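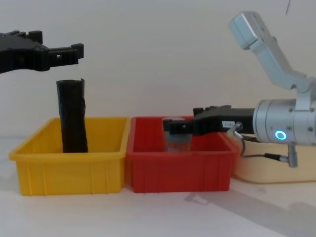
4. Setting up the three-bin sorting task

I've set this task up more times than any other in the Nastima study, so I'm writing it the way I do it, shortcuts and all. You'll need both arms powered and homed (section 3) before you start. Plan on 15 minutes the first time.

4.1 Bins and objects

1. Push the yellow bin and the red bin up against the wall, side by side, yellow on the left. The big cream bin goes to the right of the red one. It's fine if the rims touch or overlap a little.

2. Stand the tall black cylinder upright in the yellow bin. Go easy with your fingers – a squashed cylinder still works, but it changes how the left gripper closes on it.

3. Put the translucent cylinders in the red bin, also upright. For the two-cylinder version, the pinkish one goes toward the back and the blue-topped one in front of it.

Note: Don't tape anything down! We tried that with the Mulder set and the policy learned to tug at everything, which was funny for one afternoon and then cost us a whole batch of episodes.

4.2 Recording a demonstration

4. Start the Kidel recorder and wait for the beep. If you don't hear it, you're not recording (ask me how I know).

5. Bring the left gripper to the black cylinder and close it at mid-height. Keep it there. What we're studying is whether one arm can hold steady while the other one works close by, so the left arm's hold matters just as much as the right arm's reach.

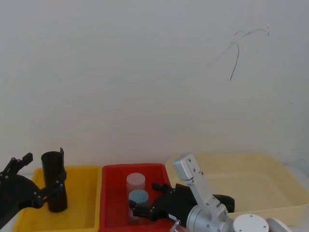 Come in low with the right gripper and take your time near the base of the blue-topped cylinder. I used to rush this bit, and my early demos taught the policy to bump the neighbor on nearly every try. Gholamreza Arabzadeh suggested stopping for 2 seconds before closing the fingers, and that little pause did more for us than all the tuning I'd done that July.

Caution: Keep your hands out of the bins whenever the arms are live. If something tips over, hit pause first, then fix it.

6. Move the cylinder over to the cream bin, lower it, open the fingers and back out the way you came.

7. Save the episode with the layout name in the title. We keep the layouts separate at training time, and sorting them out afterward is miserable.

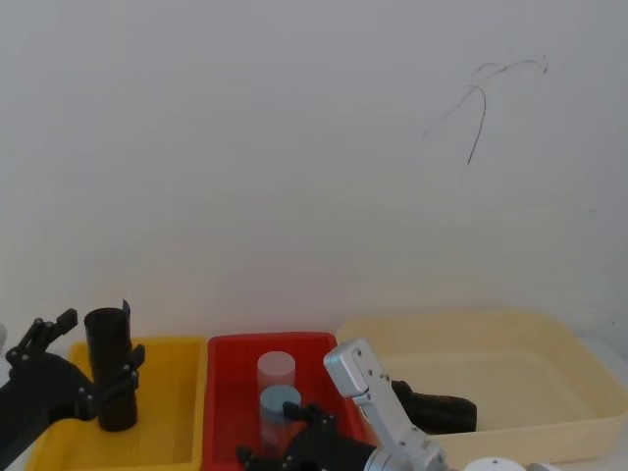

8. Reset the bins and go again until you have 90 episodes. With 70 the policy still ran, but it got shaky whenever the two cylinders stood close together – the Wornilitz runs have the same problem, so I'd go for the full set.

Note: Change the spacing a bit between episodes. If every demo looks the same, you'll get a policy that only knows one layout.

9. When you're done, open both grippers, park the arms and copy the folder to the shared drive before you shut the recorder down. Training is covered in section 5.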